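Section 6: Connecting a supplier price feed

The Zutgate desk tool takes daily oil and gas prices from outside suppliers. You need an administrator login and the feed key sent by your supplier before you begin.
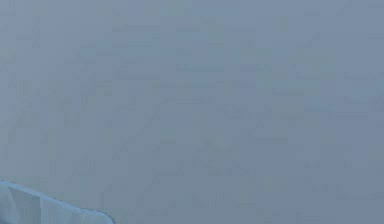
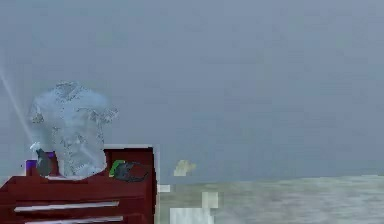

Can I run more than one feed at the same time?
Up to 2 feeds can be live on one desk. Any others are saved but stay paused until you switch them on.

To add a feed:

1. Open Settings, then Feeds, and choose Add feed.

2. Pick Gristska or Marino from the supplier list. For any other supplier choose Custom and type the address by hand.

3. Paste the feed key and press Check. A key that fails is shown in red -- copy it again without the spaces at either end.

4. Set the unit. Crude is normally priced per barrel and gas per therm.

5. Choose the currency. The tool converts at the previous day's closing rate unless you enter your own.

6. Press Save. The first load brings in some 2,000 past prices and may take several minutes.

Note: Grades under embargo stay in the list but are marked Restricted. Contracts already booked against them are kept.

Caution: Do not change the unit once contracts have been booked. Past totals are worked out again and the old figures cannot be brought back.

If the load stops with error 237, the supplier has closed the connection. Wait until after 6 p.m. and press Reload. Desks that reach the feed through a Gorkley gateway must also restart the gateway before reloading.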